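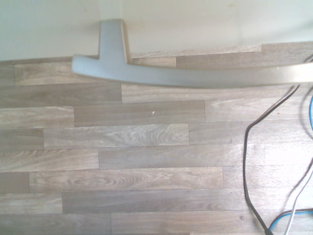
Raghavendra Panicker wrote:

> I have read the last few rounds and I still don't see why the list
> can't agree on one rule for sourdough starter in cold weather. Mine
> sat on the counter in Burkaveck all of last February and did
> nothing whatever for 12 days. Then I moved it on top of the fridge
> and it climbed out of the jar. Feed it less, feed it more, use rye,
> never use rye. I have tried all of it and would like to be told
> which one I was supposed to do.

Raghavendra, you were supposed to do the fridge thing, and you did it, so I'm not sure what there is left to complain about except the mess.

I'll have a go at the rest anyway. I've kept the same starter going through two kitchens and one divorce, and it has behaved better than most parties to either.

First, the temperature. Your kitchen in winter is colder than you think, because you are wearing a sweater and the flour is not. I put a cheap thermometer next to my jar one morning and got a number I'd associate with wine storage. At that temperature a starter will still work, it just takes its time, and feeding it every twelve hours because a book said so only thins it out. You pour in fresh flour before it has finished the old flour. Do that for a week and you have a jar of paste. So in a cold kitchen, wait until it has risen and started to sag, whenever that may be, and feed it then.
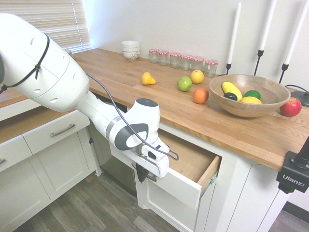

Second, rye. A spoonful of whole rye perks up a slow starter and I have never seen it hurt one. The people who say never use rye mostly mean they don't like the taste, and they are entitled to that, but one spoonful will not turn your sandwich loaf into something you'd need a saw for. I use 30 grams of rye to 70 of plain white when things are sluggish and go back to all white when it's doubling again.

Third, water. Somebody brought up chlorine again. I went through the archive last night when I should have been in bed, and the chlorine thread now stands at 113 messages, and as far as I can tell it ended with two people agreeing to buy a pitcher and one leaving the list. I use tap water. If yours smells like the public pool, let a jug of it sit out overnight, and if it still smells, try a bottle from the store for a week and see if there's any difference. That's all the chemistry I have.

I'd also stop throwing out so much. The instructions that came with the Vastley kit (my sister's present, well meant) have you dumping most of a cup twice a day. Keep two spoonfuls of starter, feed it two of flour and a bit less than two of water, and build it up the night before you bake. It smells the same, it rises the same, and you won't be eating discard crackers in front of the TV every evening with a look of duty on your face.

As for one rule the whole list can agree on, we couldn't settle on a day for the bread swap. Speaking of which, mine will be the flat one again. I overproofed the trial loaf on Friday while arguing with the cable company.

If anyone wants a bit of my starter, write to me off list and bring your own jar. I'm still missing three from last time.

Dell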